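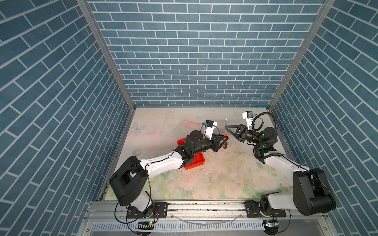

Blue brick walls and a rose-print mat

4 min read

So you've been told to "work on your weak foot" and you have no idea where to start. Same! I played right back for years at Fanport, a Sunday-league kind of club, and my left was for standing on. Then our winger Leire Herrero watched me turn all the way around to avoid a simple left-footed pass and sent me home with homework. I still use most of it.

You need a ball, a wall and a bit of flat ground. Cones are nice but I use old shoes.

Start close

Stand 2 yards from the wall. Yes, that close. Pass with the inside of your weak foot and let the ball come straight back to it. Keep your ankle locked and your toes pulled up a little. Do 25 of these, soft as you like, then take a break and do another 25. If the ball keeps popping up, you're leaning back, so get your chest over it.

Watch the other foot

This was my big problem. My standing foot was pointing anywhere except at the target (usually at the parking lot). Plant it next to the ball, a comfortable foot's width away, toes facing where you want the pass to go. Try it slowly with no ball first. You'll feel silly, it's fine.

Two touches, then one

Step back a few yards. First touch out of your feet with the weak side, second touch back to the wall. Once that feels smooth, go to one touch and see how long you can keep it alive. My best is 67 and I was so tired by the end that I sat down on the ball and fell off it.

Add a turn

Put two shoes down behind you. Receive off the wall with the outside of your weak foot, turn, dribble around the shoes and come back. Go both directions. The second direction always feels worse - just take it slower.

How often?

I did this 4 evenings a week through February, fifteen minutes or so each time, and stopped whenever my hip got cranky. Short sessions beat one giant one on the weekend, at least for me.

Taking it into a game

Pick one easy pass to try. Mine was the square ball inside to the center back. Against Cirkach I hit three of those with my left and shanked the fourth into touch, and Leire clapped anyway. Leave the crosses and the long switches for later - I tried one against Laleck way too soon and we conceded off it.

Next up I'll write out the wall volley drill, which needs a softer ball and understanding neighbors.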